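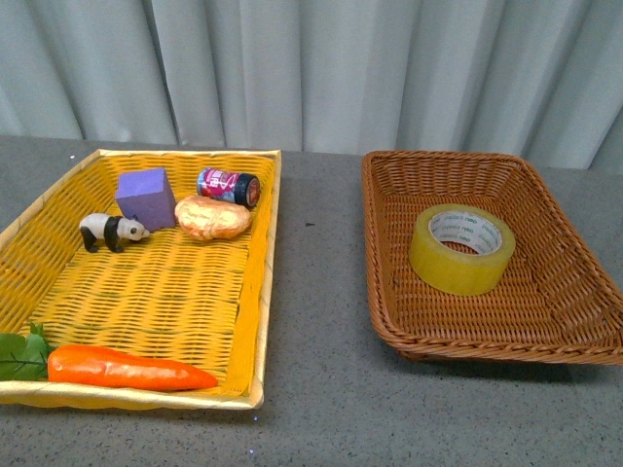
Sodlow Road Safety Group, minutes, 2019-09-17

I'm on minutes again, so blame me for the spelling. Martim chaired, Eduardo brought the biscuits (thanks mate!).

- **School crossing, Mendes Street.** We still want the 40 zone stretched past the oval. I'll ring council again this week, and I'll be nice about it.

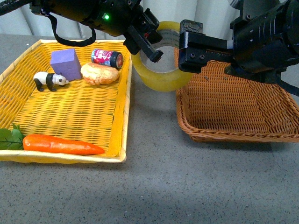

- **Seatbelt posters.** The Year 10s at Skoltelport High sent six designs and we loved two of them, especially the one with the nan in the back seat. Printing 70 copies comes to $265. Carried, all in favour.
- **Utach bus stop.** I reckon a painted kerb would do for now, seeing how slow the shelter's been.

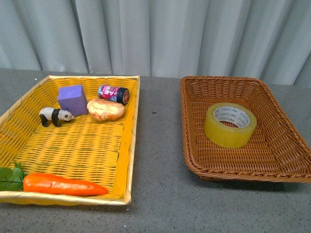 Eduardo Godinho said paint won't help after dark and he'd sooner hold out for a proper light. Martim agreed, so we're asking for both.

Next meeting's in December, same room.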